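Last updated 28 March 2022

# Lost Property: Frequently Asked Questions

The Rostitz Exhibition Halls keep a single lost property office for all events held on the site, including those in the Pukar Pavilion and the Sabbagh Hall. Visitors are asked to read the answers below before contacting the office.

**Where is the office?**

The office is on the ground floor of the Keltov entrance, next to the cloakroom. It is open on every event day until one hour after the halls close.

**How do I report a missing item?**

Please complete the lost property form, available at any information desk. State the hall, the stand number if known, and any marks by which the item may be recognised. Reports cannot be taken by telephone.

**What kinds of item are handed in?**

In the past year the office registered 2,503 items, of which 2,444 were everyday belongings such as coats, umbrellas, keys and spectacles. Toys, food and electronic parts are also accepted. 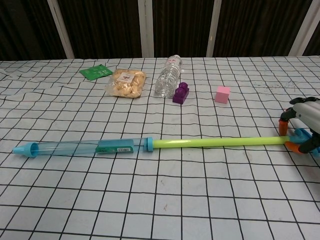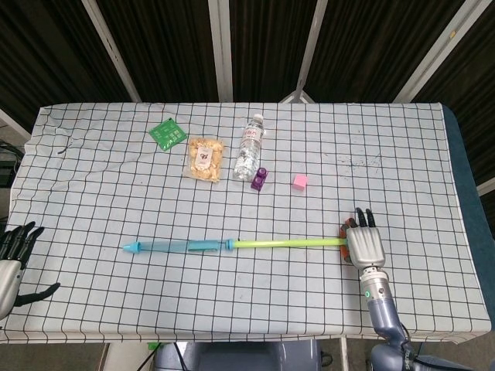 **How long are items kept?**

Most items are kept for 16 weeks from the date on which they are registered. Opened food is thrown away at the end of the day. Sealed food is kept until the event closes. Passports, bank cards and driving licences are passed to the police on the next working day.

**Is there a charge?**

No charge is made for items collected in person. Items may be posted within the country on payment of the carrier's fee. Glass, liquids and batteries cannot be posted.

**What must I bring with me?**

Proof of identity is required in all cases. For telephones and computers, the owner will be asked to unlock the device at the counter. A person collecting for someone else must bring a signed letter from the owner.

**May exhibitors leave items with the office overnight?**

No. Exhibitors should use the lockers in the Sabbagh Hall, where up to 200 are available at the larger events. Locker bookings for the October fairs open in summer.

**What happens to items that are not claimed?**

Items in good condition are given to charity. Data is erased from electronic devices first, and devices that cannot be erased are destroyed. Items cannot be returned once they have left the office.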